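Computer case (desktop)

From Gakby, the reference work on household and workshop equipment

A computer case, also called a chassis, tower or system unit housing, is the enclosure that holds most of the parts of a desktop computer. It supports the motherboard, power supply, drives and expansion cards, directs air over the parts that give off heat, and keeps fingers, dust and stray metal away from live circuits. This article deals with the upright tower form and with the arrangement of parts and cables inside it. For portable machines see Laptop. For rack-mounted equipment see Server cabinet.

Contents
1 Terminology
2 Construction
3 Internal layout
4 Cabling
5 Cooling
6 Opening and servicing
7 Identification of parts during dismantling
8 Disposal and reuse
9 See also
10 Notes

Terminology

In everyday speech the whole tower is often called "the computer", "the box" or, wrongly, "the hard drive" or "the CPU". In the trade, case refers to the empty metalwork with its panels, and system unit to the case with its parts fitted. A barebones unit is a case sold with some parts, usually the motherboard and power supply, but without a processor, memory or drives.

Sizes are given by loose names such as full tower, mid tower and mini tower. These have never been fixed by a standard, and two cases sold under the same name can differ a good deal in height. The mounting positions for the motherboard are standardised, the most common patterns being ATX and the smaller microATX. A microATX board measures up to 244 mm on each side and can normally be fitted in an ATX case, where it leaves part of the tray uncovered.

Construction

Most cases are made from folded steel sheet, riveted at the corners. Aluminium is used where low weight is wanted. The front panel is usually a plastic moulding clipped over the steel, and carries the power button, indicator lights and any front sockets.

The main structural parts are:

Motherboard tray. A flat plate, usually on the right-hand side when the case is seen from the front, fitted with threaded standoffs. The standoffs hold the board clear of the metal. A standoff left in a position where the board has no hole may touch the solder side and cause a short circuit.

Rear panel. Carries the opening for the motherboard's sockets, the slots for expansion cards and, in most designs, a fan position.

Drive cage. A framework of pressed metal near the front of the case. Older cages have bays for 5.25-inch optical drives above bays for 3.5-inch hard disks. Newer ones may have only two or three bays, or a removable cage.

Side panels. In most towers only the left panel needs to be taken off for ordinary work. The right panel gives access to the back of the tray.

Screws are mainly of two threads. The coarser 6-32 UNC thread is used for side panels, power supplies, expansion cards and 3.5-inch hard disks. The finer M3 thread is used for optical drives, 2.5-inch drives and some standoffs. Forcing the coarse screw into an M3 hole strips the thread.

Internal layout

In the conventional ATX layout the processor socket is near the top rear of the board, with the memory slots beside it towards the front. Expansion slots occupy the lower part, and cards fitted in them lie at a right angle to the board with their metal brackets against the rear panel. The power supply is at the top rear in older cases and at the bottom rear in many later ones.

Memory slots are long, narrow connectors placed in parallel, with a latch at one or both ends. Slots are often coloured in pairs to show which should be filled together. A module will seat in one direction only, the notch in its lower edge being off-centre.

Heatsinks are fitted to the processor and often to the chipset. The processor heatsink generally carries its own fan. Chipset heatsinks are lower and are commonly cooled by passing air alone.

Cabling

Cables inside a case fall into three groups: power, data and front panel.

Power cables run from the power supply. The main connector on modern ATX boards has 24 pins, and older boards use 20. A separate lead of four or eight pins feeds the processor circuit. Drives are fed by flat SATA power connectors or, in older equipment, by four-pin connectors often known by the trade name Molex. By convention, yellow wires carry 12 volts, red 5 volts, orange 3.3 volts, and black is the return. The convention applies to the power supply's own leads and should not be relied on for small accessory wiring.

Data cables join the drives to the motherboard. The wide ribbon cables of parallel ATA were replaced over time by the narrow SATA type, which takes up far less room and obstructs air less. A SATA cable serves one drive. The connector is L-shaped in section and may be straight or right-angled, with or without a metal clip.

Front panel wiring is light and is frequently twisted in pairs. It serves the power switch, reset switch, indicator lamps and internal speaker. Switch wiring works either way round. Indicator lamps have a positive and a negative side and will not light if reversed, though they are not normally harmed.

Fan leads have two, three or four wires. The third reports fan speed and the fourth carries a control signal. A three-pin fan can be connected to a four-pin header.

Cooling

The usual airflow is from the lower front to the upper rear. Air enters through the front panel, passes the drive cage, crosses the board and leaves through the rear fan and the power supply. Vents are perforated, with round or hexagonal holes, or covered with pressed grilles. Fans are most often 80, 120 or 140 mm across, and 200 mm fans are found in the front or top of some large cases. A large fan moves a given volume of air at a lower speed than a small one and is generally quieter.

Dust collects first on intake vents, then between the fins of heatsinks. Where filters are fitted, they need regular cleaning, as a blocked filter can raise the internal temperature more than an absent one.

Opening and servicing

The computer is shut down, switched off at the power supply and unplugged. The power button is then held in for a few seconds to discharge what remains in the supply. The tower is laid on its right side on a firm surface, the rear screws of the left panel are removed, and the panel is slid back and lifted away. Some panels are held by a catch or thumbscrews and need no tool.

Static electricity can damage electronic parts without leaving any visible mark. A wrist strap clipped to bare metal on the chassis is the normal precaution. The power supply itself should not be opened, as its capacitors may hold a dangerous charge; a supply fed from the mains can hold close to 400 volts on its primary side.

Identification of parts during dismantling
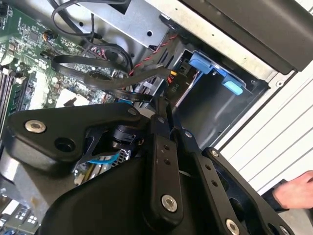
Dismantling manuals divide the interior into zones so that a worker can name a part before touching it. The scheme most often copied in repair workshops is the one set out by Remigiusz Malinowski in the Śliwiński bench notes, which takes the motherboard, the card area, the drive bay and the loose cabling in turn.[1] Loose cabling is listed last but is released first, as it commonly lies over everything else. A flat black SATA cable arching across the middle of the motherboard and into the drive bay is a typical case, and so is a twisted red-and-black pair running diagonally over the same space. Small fan headers are easily missed under such wiring, though the coloured leads plugged into them help in finding them. Memory slots are recognised by their dark bodies and the lighter plastic of their latches, and a heatsink by its bare silver metal, with or without a label.

After the cables, the usual order is expansion cards, memory, drives, power supply and lastly the motherboard, which is left with its processor and heatsink in place until it is out of the case. Cards are freed by taking out the bracket screw and pressing back the retaining latch, if there is one, at the inner end of the slot. They are lifted evenly along their length. Rocking a card from end to end may crack the connector.

Cables should be drawn out by the plug. SATA plugs with a metal clip must be pressed before they are pulled, and the socket on the drive is often the weaker half of the joint. Cable ties are cut with flush cutters, the blade facing away from the insulation.

The Flakavel sorting chart uses a similar order but counts the drive cage as part of the chassis, so that drives are removed before cards.[2] The difference matters mainly in cases where a long card overlaps the bays and has to come out before a drive can be slid clear.

Disposal and reuse

An empty steel case can be recycled as light scrap once the plastic front has been unclipped. Circuit boards are collected separately. The coin cell on the motherboard, normally of type CR2032, is taken out and placed with waste batteries. Hard disks and solid-state drives are wiped or destroyed according to the owner's requirements before they leave the premises.

Cases built to the ATX pattern can be reused with newer boards, subject to clearance for the processor cooler and graphics card. Cases from large manufacturers may have a fixed socket panel, a non-standard power supply or a single front panel plug, any of which limits reuse.

See also

Cable tie
Heatsink
Motherboard
Power supply unit (computer)
Screw thread
Wrist strap (antistatic)

Notes

1. Malinowski, R., Bench Notes on Desktop Equipment, Śliwiński, section 2.
2. Flakavel sorting chart, desktop units, November revision. Reprinted in the Elow workshop handbook.

Last edited May 4, 2026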